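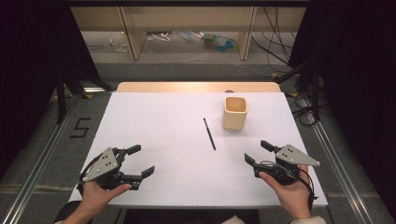 So I've gone back to writing letters! Real ones, on paper, with stamps. It started in March when my old roommate Hạnh Giáp moved to Drurden, where the internet drops out every evening, and I got tired of half-finished messages. My first letter took me 32 minutes and my handwriting was awful – I'd forgotten how to do a capital G. Hers came back four pages long, mostly about her neighbor's goats (I want goats now). I've bought 30 envelopes and I owe Angus Forsyth a letter too, so Angus, if you're reading this, send me your new address.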